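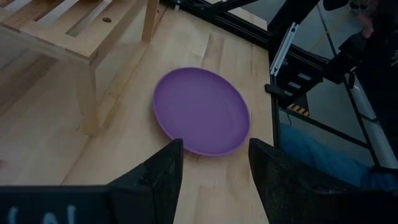 Stalholm Supper Notes

A collection of household meal records, with a little code for reading them

Hello, and thank you for stopping by. This folder holds the supper notes kept by households in Stalholm and Dunwood, typed up from paper diaries and tidied just enough that a person (or a spreadsheet) can make sense of them. I started it because my aunt had kept a supper diary for most of her married life, and when I sat down to read it I found I couldn't stop. She wrote down what they ate, who came, what the weather was doing, and whether the potatoes were any good that year. I asked a few neighbors if they had anything like it, and the thing grew from there.

What's in the folder

suppers.csv is the main file, with one row for each evening meal. If a family ate twice in an evening (this happens at harvest more than you'd think!) there are two rows, and the second one has "late" in the sitting column.

households.csv has one row for each household. There are 38 of them, 32 from Stalholm and the rest from Dunwood. It gives the town, whether the house had a garden, and the kind of stove in the kitchen if anybody wrote it down.

dishes.txt is a plain list of dish names with the different spellings gathered together. People in Dunwood write "hotch" for what Stalholm calls "hodge," and I have left both in place in the main file, so please look at this list before you go searching for either one.

plerkier.py is the small reader script. The name comes from a word my aunt used for picking at your food, and I have never found it in a dictionary.

The columns in suppers.csv

household: a short code that matches households.csv
date: year, month and day, with zeros where a part is missing
sitting: "main" or "late"
dish: the main dish, spelled as the diary has it
sides: anything else on the table, separated by semicolons
guests: how many people came from outside the house, or blank
remarks: whatever else the writer wanted to say

A blank in the guests column means the diary didn't mention guests. It does not mean there weren't any. I made that mistake myself in an early version and drew a very sad chart of how lonely everyone was in the winter, when really they had just stopped bothering to write down that the same cousins were over again.

How to use the script

You need Python 3 and nothing else. Put the script in the same folder as the csv files and type:

python plerkier.py --dish "leek pie"

and it will print every evening that mentions leek pie, oldest first, with the remarks. You can add --town Dunwood to keep to one town, or --month September if you want to see what everybody did with the plums. The search reads dishes.txt as it goes, so it picks up the odd spellings for you. Add --exact if you'd like it to stop being so helpful.

How the notes were typed up

Each diary was typed by one person and then read against the paper by another. Where the 2 of them couldn't agree on a word, it went in with a question mark in square brackets after it. Iestyn Yorath did the reading for nearly all of the Dunwood diaries and has a wonderful eye for bad handwriting, so if you find an especially clever guess in there, it is probably his.

We kept the spelling. We also kept the crossings-out where we could read them, marked with a tilde on either side, mostly for the pleasure of seeing somebody write "very nice fish" and then think better of "very."

Surnames have been taken out of the remarks, and so has anything about illness or money that a family asked us to leave out. Those places say [removed]. If you think you can work out who somebody was, please be kind and keep it to yourself.

Known problems

The Lecomte diary has water damage and the spring pages are patchy. I'd leave it out of any counting.

2 diaries use "dinner" for the midday meal and "supper" for the evening one, then swap partway through. I have done my best from the remarks, but there are bound to be roast lunches hiding among the suppers.

Semicolons inside the remarks used to break the sides column in some spreadsheet programs. This was fixed in the version of July 15, 2018, so if your rows look scrambled, fetch a fresh copy first and then write to me if it's still wrong.

Sharing and corrections

You're welcome to use the notes for reading, teaching, cooking or any kind of study, and to pass them along, as long as this page goes with them. Please don't sell them. The families gave them freely and I'd like it to stay that way.

Corrections are very welcome, however small. Tell me the household code and the date of the row, what it says now, and what you think it should say. I answer everything, though I'm slow in September when the garden gets ahead of me.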